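Progress report to the Flenton Fund, open day
Prepared by Niamh Duggan, July 24, 2020

Our first open day at the Thongdee workshop is behind us, and we are so pleased with how it went! We had 179 people sign up, many of them new to robots. Rizwan Khondokar ran the bench all day and hardly sat down.

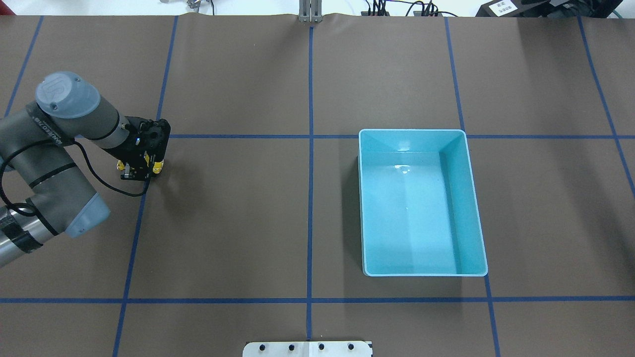
The bench with its blue tape grid, arm on the left and turquoise bin on the right.

Your grant paid for the bench and the printed guides, and we have spent $2,422 of it so far. Visitors loved the toy pieces (the cars most of all), and Iveta Bartoš fielded great questions from a group of 11 students about how a gripper finds its hold.

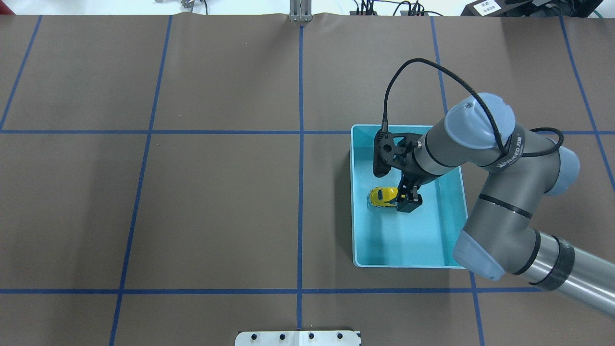

Gripper on the yellow toy car in the bin.

Still to do: Surachet Suksawat is rewriting the safety talk, which ran too long, and we want a second screen so people at the back can follow along. We have set aside $900 for that. Valquíria Evangelista is already taking names for the September visit.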